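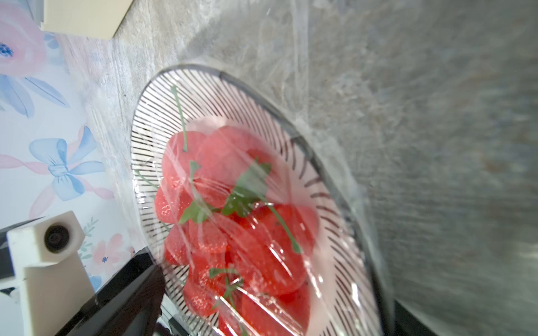
Before we open the doors for movie night at the Zumia, I walk the whole place with this list, and I'd love for anybody hosting a screening to borrow it. Snacks get looked at first, so any plate of strawberries should be under plastic wrap like the one on the gray speckled counter, and it stays that way until the trailers roll. After that I move on to the room itself, which takes a good deal longer (I do tend to stop and chat).

2 min read

Aisles and steps — OK. All four step lights came on. I walked them in the dark with the Mellum trailer playing, just to be sure.

Exit signs — OK. Both can be read from the back row, even during a bright scene.

Exit doors — FIX. The left one sticks. It opened with a good shove, but please don't leave it like that for a full house!

Seats — 44 checked, one loose armrest in row C. I've taped a note on it until Esteban can bring his drill.

Projector cables — OK. Taped down flat, with the slack tucked behind the booth.

Sound — OK, though Tornance has that long thunderstorm in the middle and I'd turn it down a notch for the little ones.

Flashing lights notice — MISSING. Tornance needs one at the ticket table — large print, please.

Checked by Shiela Dagdag, February

Comments

Marguerite: Row C armrest got me last month, so thank you!

Dov P.: Could you add the lobby rug? The corner curls up.

Shiela Dagdag: Good thought, Dov, adding it tonight.

Recent posts
Mellum: a slow thriller worth the wait
Where to sit for subtitles
Our spring double features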